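Zotholm Room — Monthly Walk-Through, Table, Props and Small Appliances
Petridis Building, ground floor
Date: March 10, 2023
Done by: Dzifa Nartey
Area covered: 1,569 sq ft incl. storage closet and hallway to back door
Marks: OK / FIX / WATCH / NA

Did this one fast, fire door guy was waiting on me. Comments where I had any. Two things still open from February, see 4 and 11.

1. Exits and walkways
Front door opens full, closes by itself — OK
Back door — OK but sticks at the bottom, push hard
Hallway clear — FIX. Daltel boxes again, stacked to shoulder height. Moved the top ones myself. Rest need to go today, not Monday.
Exit sign lit — OK

2. Fire
Extinguisher on hook, pin in, needle in green — OK
Tag initialed — OK (did it just now)
Smoke detector test button — OK, loud
Fire blanket — WATCH. It's there but somebody hung a coat over it

3. Floor
Dry, no spills — OK
Mats flat — OK, one corner curling by the sink, taped it
Cables off walking path — WATCH. Fine where people walk today. Check again whenever anything gets plugged in.

4. Outlets and power
Outlet covers — FIX, left over from February. One cracked plate by closet. Itell has the work order, called them twice, no date yet.
Power strips not chained — OK
Cords, no splits or bare spots — OK, all the ones I could get at
Strip by the window warm to touch? — no. OK

5. Table
Steady, no rock — OK
Top clean, no chips or sharp spots — OK
Edges — OK, ran a hand along the whole thing
Things near the edge — WATCH. Keep round stuff toward the middle pls, it rolls

6. Play food and dishes (on the table)
Ketchup bottle on its plate, orange slice next to it, two strawberries, green bowl. 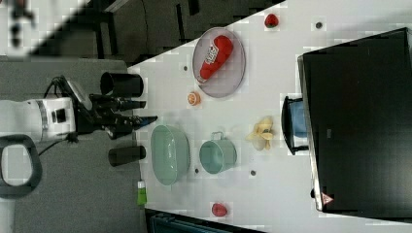
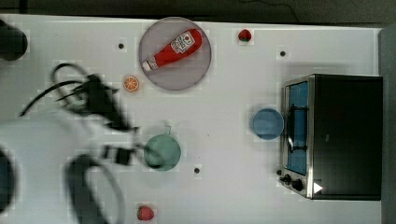
Cracks, splits, loose paint — OK, handled every piece
Small parts coming off — WATCH. Strawberry tops are tight now but do the tug test every time, not just when you remeber
Ketchup bottle cap — OK, won't budge
Labels peeling — OK
Choke tube test — done on the smallest pieces, none went in. OK for now. Anything new gets tested BEFORE it goes out, I mean it
Real food mixed in with play food — none found. OK. No snacks at this table, ever. Found a cracker in the closet bin last time
Washed this week — OK per the sign off sheet. Warm water, dish soap, air dry on the rack. Don't put the bowls away damp

7. Small oven
Door closes, glass not cracked — OK
Nothing stored inside — OK
Nothing stored on top — OK
Dishes kept back from the door — FIX. Need a clear gap in front of the glass, pull the bowls back before anyone opens it. Going to put tape down for a line.
Cord — OK

8. Cups
No cracked rims — OK
Stacked or upright when not in use — FIX. They end up on their sides and then on the floor. Put them back standing.

9. Shelves and closet
Anchored to wall — OK, all 13 brackets tight, checked with the driver
Heavy stuff low — OK mostly. Paper carton moved down from top shelf. Sticker on the rack says up to 40 lb a shelf, please believe the sticker
Cleaning sprays locked — OK
Step stool feet — WATCH, rubber wearing on one leg

10. First aid
Kit on wall, sealed — OK
Restock — low on the small bandages, ordered
Eye wash in date — OK
Ice packs — one missing. Who has it

11. Lights
All working — FIX, second open item from February. Tube over the sink flickers. Same Itell work order as the outlet plate, they said they'd do both in one visit
Switch plates — OK

12. Trash
Emptied — OK
Lid on — OK
Broken toys in the trash and not in the "fix later" box — NA, no box anymore, I got rid of it

To do, in order
Daltel boxes out of hallway — today
Coat off the fire blanket — done, put a hook up for coats
Tape line by oven — me, this afternoon
Cups standing — everyone
Itell re outlet plate and sink light — calling again, will write down who I talk to this time
Stool foot — if it gets worse pull the stool, don't wait for me

Copy on clipboard inside closet door, other copy to Petridis front desk. If you change a mark put your initals next to it.

D. Nartey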